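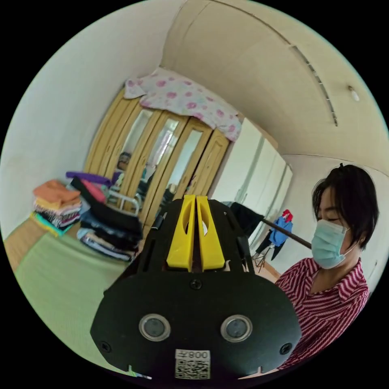
Features > Home Life > Laundry

The case for the ironed shirt has never been good, and my mother made it anyway, every Sunday-best morning of my childhood, in a cloud of starch. A cotton collar takes four minutes to press and the length of one tram ride to ruin. Stripes are the worst of it. A red-and-white striped shirt with a collar looks cheerful enough on a person, but put one on the board and any wobble in the pressing shows up like a bend in a railway line.

5 min read

Search stories, recipes, people

Rosalba Donati has pressed shirts for 30 years at Gatti, a narrow shop in Dasstead with one window and a very loud boiler. She charges $19 for a dress shirt and considers this charity. "People bring me linen," she told me, in the tone others keep for possums in the roof.

I had brought linen. She did the yoke first, then the cuffs, then the collar from its points inwards, and I wrote it all down as though I might one day do it. At home I own a Grulix steam iron with 58 settings, of which I have used the one it arrived on.

My neighbour swears by hanging everything in the bathroom and running the shower, a method that has given her damp towels and the same creases. I've bought a second ironing board cover for June. It has lemons on it.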